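Chapter 7
Chores, Stations and the Problem of the Ordinary Object

What this chapter covers

7.1 What counts as a chore
7.2 Fixed machines and general machines
7.3 Picking up, putting down, putting away
7.4 Measuring a chore
7.5 Two cases: a packing bench and a kitchen
7.6 Costs that do not show up in the trial
Review and further work

Before you start, you should be comfortable with the terms from Chapter 5 (reach, payload, degrees of freedom) and with the idea of a success rate from Chapter 6. No new math is needed until Section 7.4.

Opening

Melahat Yurt ran the packing floor at Firia, a company that filled gift boxes for other businesses. Each box held a few grocery items, and the items changed with the customer. One week it might be tea, crackers and a jar of honey. In December it could be almost anything that fit. She already had machines that folded cartons, taped them and printed labels, and those machines ran all day with little attention. The job she could not hand over was the one in the middle, where a person took things from a table and set them in a tray.

She asked three suppliers the same question: can a machine do this yet? One said yes, one said no, and the third, a small firm called Raresard, asked her what she meant by "this." The third answer annoyed her at the time. It is also the answer this chapter begins with.

A chore sounds like a single thing. We say "set the table" or "pack the box" as if each were one action, the way "cut" or "weld" is one action. When you write out the steps, most chores turn into a long chain of small ones, and the steps are not equally hard. Some have been within reach of machines for decades. Others still fail often enough that a person has to stand nearby. Asking whether a machine can do a chore usually means asking about the weakest step in the chain.

7.1 What counts as a chore

In this book, a chore is a task with three features. It is done in a place arranged for people. It involves objects that were not designed for the machine. And it has an end state that a person would recognize as done, even if nobody has written that end state down.

A dishwasher does not do the chore of washing up, by this definition. It does one step, very well, after a person has scraped, sorted and loaded, and before a person unloads and puts away. The same is true of a washing machine, a bread maker and a carton taper. These are good machines. They work because someone moved the hard part outside the box and left it for human hands.

Much of the interest in two-armed robots comes from the wish to reach the steps left outside. The usual setup for studying them is plain: a table, a pair of arms with simple grippers, and a handful of things from a grocery store. Students sometimes find the objects disappointing. They expect machine parts or test blocks, and they find a lemon.
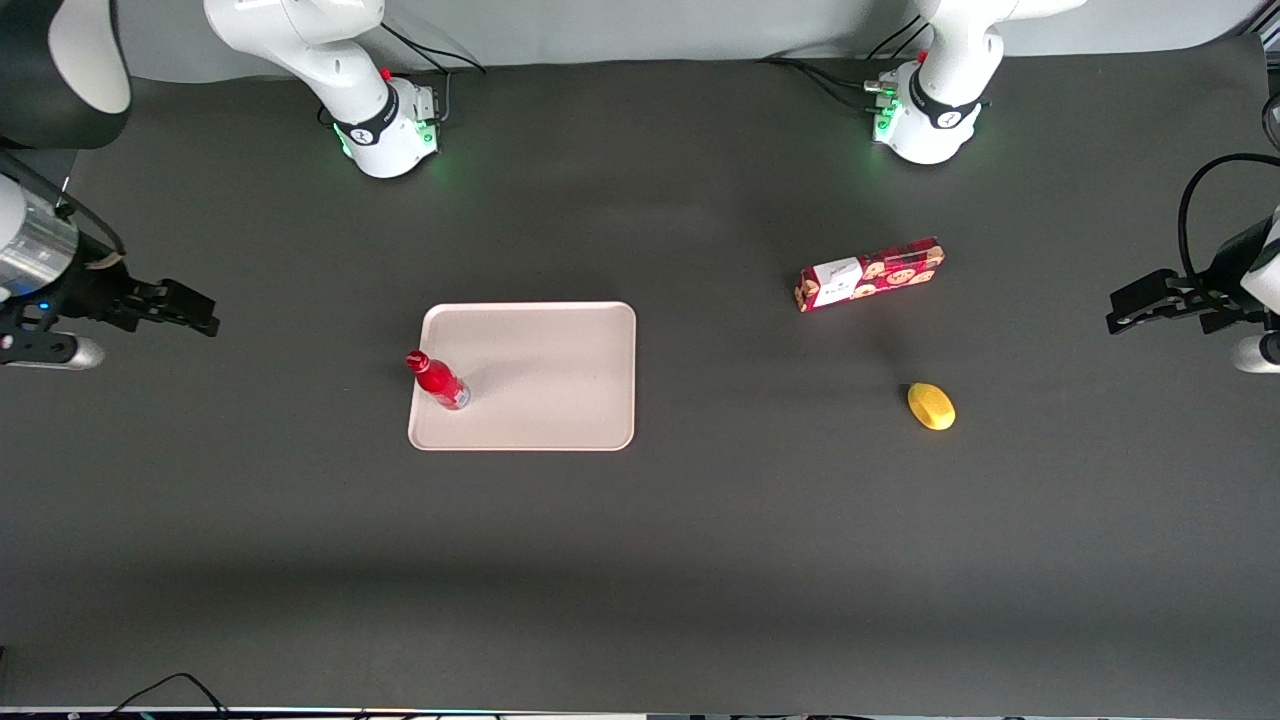
Grocery items are used so widely because they disagree with one another. A lemon is small and firm and has no flat side, so it can roll if it is nudged. A bottle also rolls, but mostly in one direction, and its weight may shift if it is partly full. A long carton stays where it is put, yet it can be crushed, and a gripper that opens wide enough for the lemon may still be too narrow to take the carton by its long side. A tray is easy to see and awkward to lift, with a thin rim and a bottom that lies flat on the table. A person changes grip for each of these without noticing. The machine needs a grip for each one, and a way to choose.

The end state matters too. Suppose the instruction is "put everything on the tray." Does the bottle have to stand up, or may it lie on its side? May the carton stick out over the rim? If the bottle was on the tray to begin with, is that step already finished, or should it be moved to make room? A coworker would settle these questions with a glance at what the tray was for. In a trial, someone has to settle them beforehand, and two laboratories that settle them differently will report different results for what looks like the same chore.

7.2 Fixed machines and general machines

A fixed machine is built for one object, or a narrow family of objects, arriving in a known position. A general machine is meant to handle objects it was not built for, in positions it was not told about. Most real equipment falls somewhere between.

The carton folder at Firia was close to the fixed end. It took flat blanks of two sizes from a stack. When a blank was bent, the folder jammed, a lamp came on, and somebody cleared it. Yurt had no complaint about this. The fault was rare, it was obvious, and the fix took less time than making coffee.

Raresard offered her something nearer the general end, a bench with two arms and a camera, sold under the name Pitico. For the first demonstration the supplier chose the items. For the second, Yurt brought her own, in a shopping bag, and tipped them out on the table. The arms packed the boxes and cans with few mistakes. They were slow with anything round. A bag of dried fruit was picked up, dropped, picked up again by a corner, and left hanging over the edge of the tray, which the software counted as a success. Yurt did not.

Her notes from that day are short. "Would be fine if all my customers ordered boxes," one line reads. Another says, "Who tells it the bag is wrong?"

The second line points to a difference that students often miss. A fixed machine usually knows when it has failed, because failure means something has stopped moving. A general machine can finish its motion, open its gripper and go on to the next item with the work badly done. Someone has to check, and checking is also work. If a person must look at every tray, the person may as well have filled it — unless looking is a great deal faster than filling, and on some lines it is.

7.3 What a trial can and cannot tell you

Raresard agreed to a longer trial, and the engineer in charge, Crisanto Belmonte, kept two sets of records. The first was a test with a fixed list of items, laid out on the bench the same way each time. The second was ordinary production for one customer, with whatever items that customer had ordered.

The fixed test was run 100 times. The production run was 2000 trays, of which 199 needed a person to step in. The fixed test needed a person 22 times, a much worse rate, and at first this puzzled everyone. Belmonte found the reason in the item lists. The fixed test had been written to include every kind of object the bench might meet, round ones and soft ones among them. The production customer had ordered mostly small boxes.

Neither figure is wrong. They answer separate questions. The fixed test asks how the machine does across a range of objects, and the production record asks how it did on one customer's order. A buyer who saw only the production record would expect too much from the next order. A buyer who saw only the fixed test might turn down a machine that suited the work at hand.

We will come back to these records in Section 7.4, where you will calculate the rates and decide how far to trust them. For now, note three points about how they were kept.

First, Belmonte wrote down what "stepping in" meant before the trial began. Touching an item counted. Pressing the restart button counted. Watching did not.

Second, he recorded which step failed, in words, each time. "Rolled away during approach" and "slipped after lift" are different faults and call for different repairs.

Third, he did not restart a tray after a failure and count it as new. This sounds like a small matter of honesty, but it changes results a great deal, and published reports do not always say which way it was done.

7.4 Homes are harder

The reader may be wondering why a chapter on chores has spent its opening pages on a packing floor. The packing floor is the easier case. Its table is always in the same place, the lighting does not change, and a person who knows the machine is within a few steps.

A kitchen has none of these. The counter holds yesterday's mail. The lemon may be in a bowl, in a drawer or under a cloth. The person nearby may be a child, or may be asleep. And the chores run into each other: clearing the table leads to wiping it, wiping it means rinsing the cloth, and the cloth has to be hung somewhere that only the household knows.

Even so, the steps are the same kind of steps. Something is found, taken hold of, moved and let go. A machine that cannot do this reliably on a clear table will not do it on a crowded counter, and that is why so much of the work reported in this chapter takes place on tables.

Terms introduced so far

Chore: a task done in a place arranged for people, with objects not designed for the machine, and with an end state a person would recognize.

Fixed machine: one built for a narrow range of objects in known positions.

General machine: one meant to handle objects and positions it was not built for.

Intervention: any act by a person, defined before the trial, that the machine needed in order to continue or finish.

Silent failure: a task the machine reports as finished and a person would not.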